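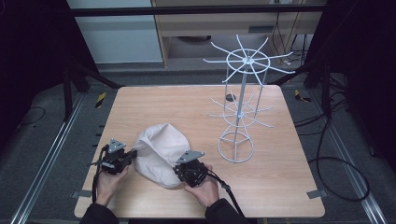
November 2021, display stock, Morkstead job

Still not convinced by the Overgaard spinner. Nestor Dumlao says it will carry all 50 of the cloth bags once both tiers are loaded, and the Vokis sheet says the same, but a sheet doesn't know what a bag does when you hang it. The rods are straight, with the upper and lower hubs on the one central pole, and the white cloth goes to creases the moment it's bunched up, as it is on the table now. I can't see a customer turning that rack without half the bags sliding toward the ends of the rods.

Things to settle before I sign for more:
Does the round base stay put with one side loaded and the other bare? Try it on carpet as well as the table.
Do the bags hang by the handle or need a clip? Britine quoted 121 clips, dearer than I'd like.
Colour. White bags on a white rack will vanish under shop lights. Nestor disagrees.

Pressing the bags first was suggested. I'd want to see 3 done and left overnight before paying for the labour.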